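In defence of the badly drawn line

My council has spent the better part of two years redrawing the allotments, and I have come to believe that it should have stopped after the first afternoon.

The old plots at Lindmont were a disgrace, geometrically speaking. They had been laid out at some point between the wars by people who owned a ball of string and were in a hurry for their tea. Paths wandered. Mine was wide at the shed end and dwindled to a point by the water butt, like a slice of cake cut by somebody who wanted the next slice. I grew leeks in the pointy bit, one behind the other, and they looked like a queue for the post office.

Then came the survey. The survey found that the plots were unequal, a thing we had all known from walking past them, and it gave the inequality a decimal place. A consultation followed. It drew 1,752 comments, which is impressive for a site with a waiting list longer than its hedge, and which suggests to me that several people commented more than once and at least one of them did so for sport.

What everybody wanted, on paper, was fairness. Fairness on paper is a grid. You take the land, you rule some lines down it and some lines across it, and everyone gets a box. It is the first idea a child has about sharing, and it survives into adulthood with very little alteration.

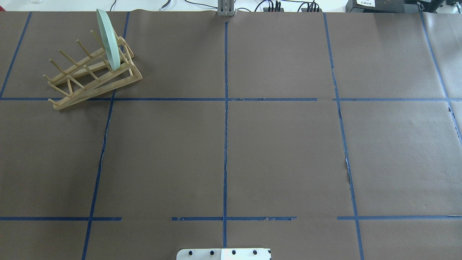 Why is a grid so hard to argue with?

It looks as if nobody chose it. A wobbly boundary has a history, and somebody's grandfather is probably to blame for it, but a straight one seems to have dropped from the sky with its hands clean. Object to the wobble and you are a reformer. Object to the grid and you are a crank who wants extra rhubarb.

I am that crank, so let me make the case.

Land is lumpy. The corner by the railway gets sun until seven in the evening and the strip under the poplars gets it for long enough to boil an egg. The bottom end floods each November. Give ten people identical rectangles of this and you have given them ten different things, while removing their right to complain. The old layout was full of small apologies. The shady plots were bigger. The wet ones had a second gate. My pointed plot was next to the tap, and in a dry summer I would not have swapped it for a perfect square with a fountain in it.

None of that was written down, of course, and that was its undoing. A thing that isn't written down can't be defended at a meeting. It can only be remembered, usually by a man at the back who is told there isn't time.

The new plan came from a firm called Purkel, whose brochure uses the word "parcel" as a verb. It offered us software named Flukness, in which you may drag a boundary about with your finger and watch the areas even themselves up. I had a go. It is horribly satisfying. In 20 minutes I had abolished the compost heaps, straightened the stream and moved the poplars somewhere they would be happier. I felt like a minor emperor, and I have never felt less like a gardener.

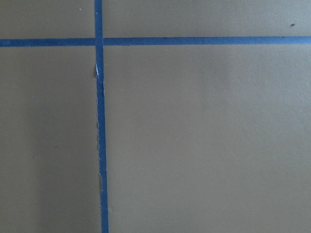

What other places do

The Maurya Road site, across town, had the same argument before we did and settled it by running out of energy. They kept their crooked paths and changed the rents. A poor plot costs less and a good one costs more, and when one comes free the person at the top of the list may take it or wait for something sunnier. It is an untidy system. There is a table of rents with footnotes, and the footnotes have footnotes. I have not met anyone there who understands all of it, but I have met plenty of people there who are growing beans, and they didn't spend £3,113 on pegs.

We did. The pegs are very good, I should say. They are numbered, they are the same height, and they march across the site in lines you could check a ruler against. Between two of them stands an apple tree that used to belong to one plot and now belongs to two. Both tenants are being terribly polite about it, and I give that until the apples are ripe.

As for me, I have a rectangle. It is slightly larger than the slice of cake was, and I have been told this more than once in the tone used for people who have won something. It is also a long way from the tap. I carry the cans up in the evening, past all those excellent right angles, and I think about leeks.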